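Wedding deposits should come with plain terms

Oct 20, 2015
By Lorenz Rainer

A couple I know booked the hall at Gondberg for a wedding in May. They paid $4000 up front, which was the full hire fee. When her father got sick, they asked to move the date. The venue said the booking was for that day only and kept the lot.

They had signed the contract, and the rule was in it, on page 20, under a heading about parking and noise. I have read the page. It says changes are "at the discretion of management" and leaves it there.

I don't think the people who run Gondberg are crooks. A hall that loses a Saturday in peak season may not fill it again, and staff have to be paid. A deposit is fair. Keeping all the money with eight months' notice is harder to defend, and I would say the same about Skukex, the caterer, which held back half its fee for food it hadn't ordered.
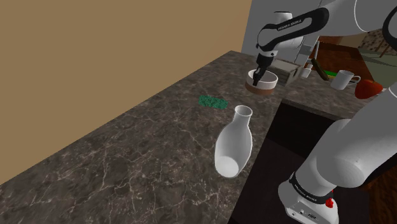
A white bottle on a marble countertop.

Compare Dristero, the other hall in the district. Its terms take up 2 pages. Cancel more than four months out and you lose the deposit. Move the date once and you pay nothing extra. The owner, a Mrs. Sjöberg, told me she gets fewer arguments that way and has not lost money on it.

The province could fix this without much trouble. Require any venue taking a deposit to put the refund rules on the first page, in ordinary type, with dollar amounts beside the dates. Cap what can be kept when the hall gets rebooked. Travel agents already live with tighter rules than that.

Some owners will say couples should read what they sign. They should. They should also be able to find the part that matters.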